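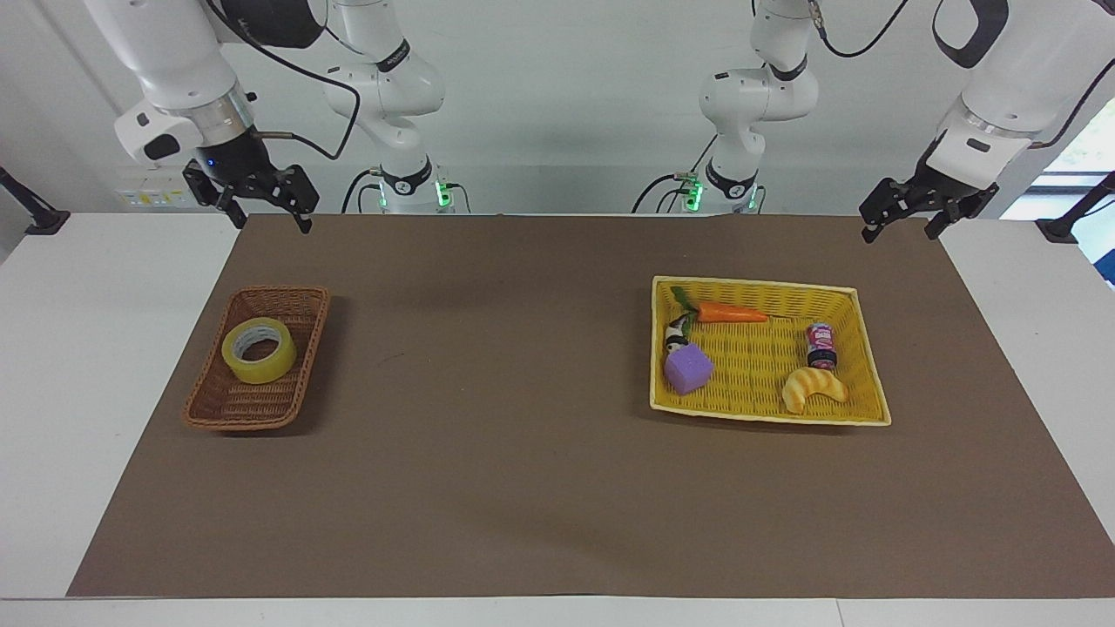

We got to the county elections office a little before nine on Wednesday, which meant there was still coffee, and I'm so glad we did because the line for the tour went clear out to the parking lot by half past!

Zsófia Erdős has run the office for eight years and she took our group of 12 through the back rooms herself, stopping for every question (and I had plenty, as my husband will tell you). We saw where the mail ballots come in, the long tables where signatures get checked, and the locked cage where everything sleeps overnight. It takes two keys to open it, held by people from different parties.

My favorite part was the recount story. In the last commissioner's race Béla Boros won by a handful of votes after a very long night, with 1,985 ballots cast in the Tasia precinct alone and 1,637 of those by mail. She told it so well that I forgot I knew the ending.

They're hoping to do another open house in May, ahead of the primary. Park on the library side - the front lot fills up fast - and bring a sweater, the counting room is freezing.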